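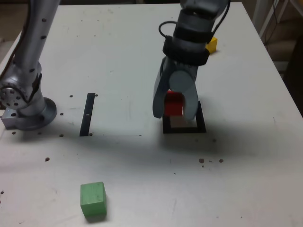
# Painted cubes and the marked table, Plultunport

This page records the coloured cube set and the white table it is used on. Notes by Kasun Weerakoon, checked by Chaminda Bepari. Last edited Feb 28, 2022.

The set is known in the workshop as Ustico, after the label on the storage tin. It is used for placing work: a cube is picked up, carried and set down inside a marked outline. The notes are grouped by item and cover colour, wear and cleaning.

## Red cube

Bright red, held just above the black square. Red is the default colour for placing into the square, as it reads clearly against both the black border and the white interior.

## Light green cube

Painted wood. The edges are slightly worn and the grain shows. Wear of this kind starts at the corners and spreads along the edges; the faces keep their paint much longer. The cube stays in use until bare wood reaches a face. Repainting takes 2 thin coats of Liyanage enamel, with a light rub between coats using 100 grit paper. A single thick coat rounds the edges and tends to stick when cubes are stacked.

## Yellow cube

On the far side of the table. Yellow gives the weakest contrast with white of the colours in the set and is hard to judge by eye under flat light. Set it down well clear of the markings when it is not being placed.

## Square outline

Thick black border, open white interior. A cube counts as placed when its whole base lies inside the inner edge of the border. A base resting on the black is recorded as a miss, even if most of it is over the white. Check the border for lifting or smudging before each session and redo the whole side if one part has gone.

## Narrow strip

A thin upright rectangle in black with a small white notch near the middle. Chaminda uses the notch as the reference when entering positions in the log. Do not fill it in when touching up the black.

## Table surface

Matte white, scuffed with faint grey marks and dotted with small dark brown specks. Grey marks usually come off with a damp cloth and a drop of Flemimell cleaner. The specks do not, and scraping at them leaves a shiny patch that is worse than the speck. Leave them alone. Solvent must be kept off the black markings.

## Light

Diffuse shadow across the middle of the table is normal with the overhead lamps. Hard shadows are a nuisance at the square, where they can be mistaken for part of the border. Keep the side lamp off during placing work.

## Storage

Cubes go back in the tin dry, with paper between layers. The log is renewed after 200 entries. The next full repaint of the set is due in July.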